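Mesh Wash Bags: Frequently Asked Questions

The questions below come up most often in emails to the Tolitz store. If yours is missing, use the contact form at the bottom of the page. Replies usually go out the next morning.

What is a mesh wash bag for?

A wash bag keeps a small group of items together inside the washer. Water and detergent pass through the netting, and the clothes inside rub against the bag instead of against zippers, hooks and the drum. People use them for underwear, tights, thin knits, baby socks, cloth masks and anything with straps that tend to tangle.

Which sizes do you carry?

We carry the Clamix bag in small, medium and large. The small one suits bras and tights. The medium holds a few T-shirts or one light sweater. The large is meant for bulky single items such as a thin blanket, a set of curtains or a fleece. The Brudance bag comes in large only and has a coarser net.

How full should the bag be?

Fill it to half, or a little over half for thin items. Clothes need room to move or the middle of the bundle will not rinse properly. If the bag comes out with detergent marks on the clothes, it was probably too full. Split the load between two bags next time.

What kind of netting is best?

Fine netting is better for delicate fabric and for anything with small hooks, which can catch in large holes. Coarse netting lets more water through and is the better choice for sneakers, soft toys and muddy sports gear. If you are only going to buy one bag, buy a fine one in the large size.

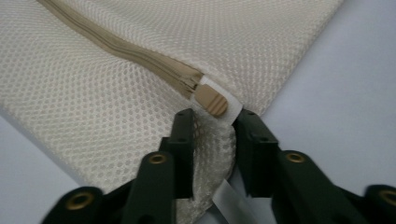 Cream mesh bag with a tan zipper and a fabric tab at the zipper end.

How do I close the zipper so it stays closed?

Lay the bag flat and smooth out the mesh on both sides of the zipper first. Hold the fabric at the end of the zipper with one hand and pull the slider with the other, all the way to the stop. On Clamix bags there is a small elastic loop where the slider finishes. Tuck the slider under it. Brudance bags have no loop, so a safety pin or a short piece of cotton string does the same job.

The zipper is stuck. What should I do?

Check for a fold of mesh or a loose thread caught in the teeth. Ease the slider back the way it came while pulling the caught fabric gently to the side. Do not force it forward. If nothing is caught, rub a dry bar of soap along the teeth and try again. Limescale can also make a zipper stiff. A soak in warm water with a spoonful of white vinegar will usually clear it.

Should clothes go in inside out?

Printed shirts and anything with beads or sequins should be turned inside out. Knits that pill should be too. For plain underwear it makes no difference. Fasten hooks before they go in and empty all pockets.

How should I put a smooth, slippery garment into the bag?

Slippery fabrics slide into a ball if they are dropped in, and then the creases set during the spin. Fold the garment loosely in half along its length, then in half again, and lay it in the bottom of the bag. Try to carry it on an open hand. Lavender-gray cloth pinched up at a single point, as in this picture, gathers into a tight fold with wrinkles spreading out from it, and you will want to smooth that out before closing the bag. Pull gently along the seams to get the cloth flat again.
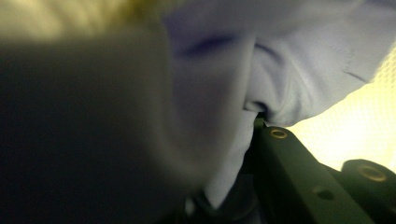

Delicate fabric also does better with a slower spin. Many washers offer a choice of speeds, and 1200 rpm is more than a thin blouse needs. Use the delicates program if you have one, and take the bag out as soon as it finishes.

Can the bag go in the dryer?

Clamix bags can go in on low heat. Brudance bags should be air dried. In both cases, check the care label of the clothes inside, as many items that need a wash bag should not be tumble dried at all. A full bag also dries slowly, so it is often quicker to empty it and hang things up.

How do I clean the bag itself?

Turn it inside out, shake off the lint and run it with a load of towels every month or so. Keep light-colored bags out of loads with new jeans or dark towels. Dye that has settled into the mesh is hard to get out.

When should I replace it?

Replace it when the netting has a hole you can put a finger through, or when the zipper no longer stays shut. A small tear near the edge can be stitched with polyester thread.

What is the Tanner repair kit?

Tanner is our mending kit for wash bags. It contains a spare slider, thread, a needle and a strip of binding for covering a rough zipper end. It fits all three Clamix sizes. It does not fit the Brudance zipper, which is wider.

Can I return a bag I have used?

Unused bags can be returned with the tag on. Used bags can be exchanged only if the zipper or a seam fails. Please wash and dry the bag before you mail it, and put the order number in the package.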